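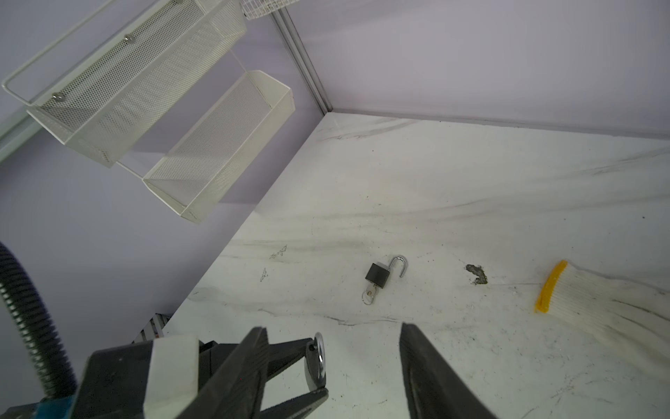
Ticket 2592, Nachtrag zu 133
Betreff: Vorhängeschloss lässt sich schließen, Schlüssel will danach nicht mehr
Gemeldet von: Werkstatt Acharya
Status: in Bearbeitung (der Status gefällt mir, er klingt nach Fortschritt)

Fehlerbild: Der Bügel rastet sauber ein. Beim Aufschließen dreht der Schlüssel bis zur Hälfte und überlegt es sich dann anders. Mit Wackeln, Drücken und einem Wort, das nicht ins Ticket gehört, geht es am Ende doch. Das Schloss stammt aus der Lieferung von Prudo, neun Stück, acht davon benehmen sich.

8:40 Uhr. Erste Antwort vom Lutura-Support: Bitte prüfen, ob es sich um den richtigen Schlüssel handelt. Geprüft. Es ist der richtige. Die anderen passen nicht einmal hinein, was ich der Vollständigkeit halber auch probiert habe.

9:15 Uhr. Zweite Antwort: Bitte Zylinder reinigen. Schlüssel mit einem trockenen Lappen abgewischt, Schloss mit der Öffnung nach unten auf die Handfläche geklopft. Heraus kam etwas grauer Staub, der sich dort offenbar häuslich eingerichtet hatte. 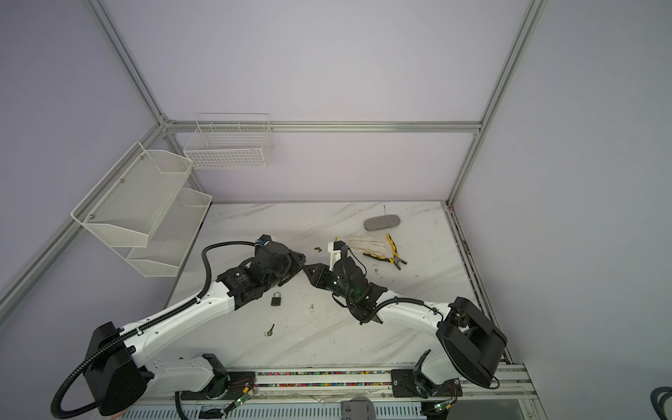
Danach zehnmal auf und zu, dreimal gehakt. Vorher war es jedes zweite Mal, also eine Verbesserung, mit der man immer noch nicht vor einem abgesperrten Spind stehen möchte.

10:05 Uhr. Graphitpulver von Clireck besorgt. Kein Öl! In Ticket 133 hatte jemand Speiseöl genommen, und das Schloss roch bis zum Schluss nach Bratkartoffeln.

Vorgehen, falls noch jemand eines dieser Schlösser erwischt:

1. Schloss öffnen und offen lassen, solange daran gearbeitet wird.
2. Schlüssel vom Ring nehmen. Der Ring verkantet gern am Gehäuse und täuscht dann einen Defekt vor.

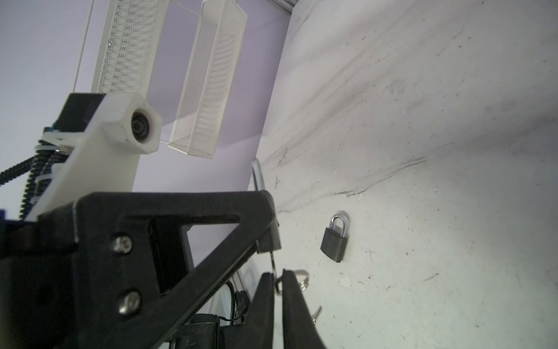
3. Eine kleine Prise Graphit in den Schlüsselkanal, Schlüssel mehrmals ganz hinein- und herausziehen.
4. Bei offenem Bügel drehen. Hakt es schon jetzt, gar nicht erst schließen.
5. Erst dann einrasten lassen und wieder aufschließen.

11:20 Uhr. Zehn Durchgänge ohne Haken. Ich traue dem Frieden nicht und lasse das Ticket bis zum Nachmittag offen. Graphit hinterlässt übrigens Flecken auf allem Hellen, also Zeitung unterlegen und die weißen Handschuhe weit weg.

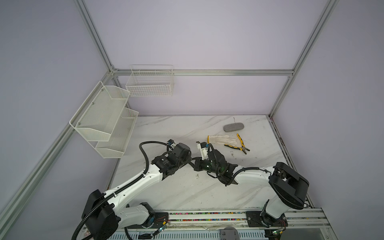 Kann man das Schloss draußen am Gartentor verwenden, wenn es wieder läuft?

Lieber nur drinnen. Graphit schützt nicht vor Rost, und ein Zylinder, der einmal gehakt hat, wird durch Regen selten einsichtiger.

15:30 Uhr. Noch einmal fünf Durchgänge, alle gut. Ersatzschloss bei Prudo trotzdem angefragt, Antwort steht aus.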